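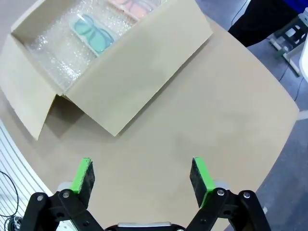
Shipping box for spectacles, Trimska series

The Trimska is an open-top cardboard box for opticians, small eyewear shops and anybody who must send glasses by post without a hard case. The board is corrugated and pale beige, so you can put your own label or stamp on the outside. The large flaps fold fully outward. With a flap lying on the table you have your hands free for packing, and it does not spring back on your fingers.

Inside we use clear bubble wrap as lining. It should be a little crumpled when you lay it in, not stretched flat, so that the glasses sink into it and do not slide. Each pair goes first into its own transparent sleeve. The teal-green and the pinkish-coral pair are lying one behind the other along the length of the box, and we recommend this order for all round lenses. Please do not lay one pair on top of another, even when there is still room under the flaps.

What you receive

The boxes are delivered flat in a bundle of 100. The bubble wrap comes on a separate roll, already perforated, and one roll is enough for one bundle. Sleeves are sold in packs of 100 or 1000. Glasses are not included with any of the sets.

Assembly

Open the box, press the corners square and close the bottom with paper tape. Two strips are sufficient, one along the join and one across it. Lay in the lining and let the ends stand up at the short sides – they will later be folded over the glasses as a cover. Put the sleeved pairs on the wrap with the temples closed. Fold the ends over, close the flaps and tape them. For one box our packers need around 2 minutes, the first ones take longer.

Sleeves

The standard sleeve is the Flustach, clear on both sides, with a closing strip that can be opened again. Customers who sell tinted frames like it very much, as the colour can be checked without taking the glasses out. For wide sports frames the Flustach is too narrow. In this case please order the Moschos, it has the same material but more width.

Storage

Keep the flat boxes dry and lying, with nothing heavy on top. Board which has become damp gets soft at the folds and should not be used for shipping any more. The bubble wrap must not stand next to a radiator.

Changes to this product

The inner flap was made a little longer in March, after several shops wrote to us that the tape did not hold well on the old one. Boxes from the old stock can still be used together with the new lining.

Questions about quantities and samples are answered by Snežana Kneževič. For orders with your own printing please write to Fikri Mandagi and attach the drawing already with the first message. We can send one sample box with lining to each new customer – the sleeves for it we choose according to your frames, so please tell us the width.

© Prukon Packaging | Contact | Terms of delivery | Page updated 11/24/19 | Back to top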